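June
By Delali Quansah

Shared Workshop Members Build Two-Armed Paper Folding Robot

The Yagi shared workshop announces that its members have put together a robot with two arms that works on folding sheets of paper. The project is named Okico. It was started by Haruna Aoki and Tomás Arruda, who both build in their free time and wished to try a task where two hands must help each other. Green paper is used for the practice, one sheet at a time, on a wide beige board.

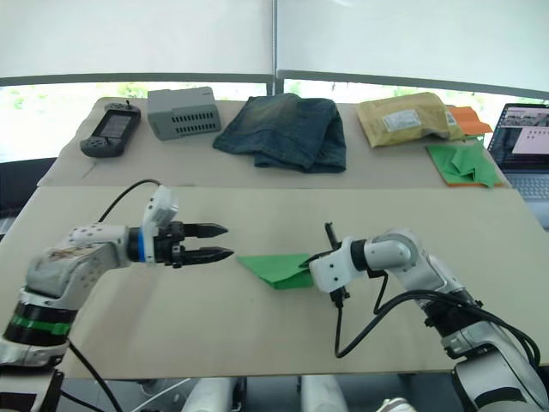 Can other people come and try the robot?

Visitors are welcome at the open evening in June, from 6 p.m. Members will run the arms and explain the control program.

The team has set itself a goal of 2000 folds before the end of the season. Each practice block has 20 sheets, and after each block the members look again at the settings for the grip. "Paper is a difficult teacher," said Aoki. "If you press too much it makes a wrinkle, and if you press too little it goes away from you." 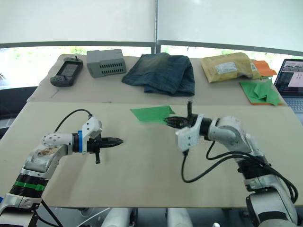 Arruda wrote most of the control program at home, in the evenings, during four months. He plans to share it free of charge together with the notes of the build - also the notes about the mistakes, which he considers the more useful part. Members who would like to join the project can speak to Delali Quansah at the workshop desk.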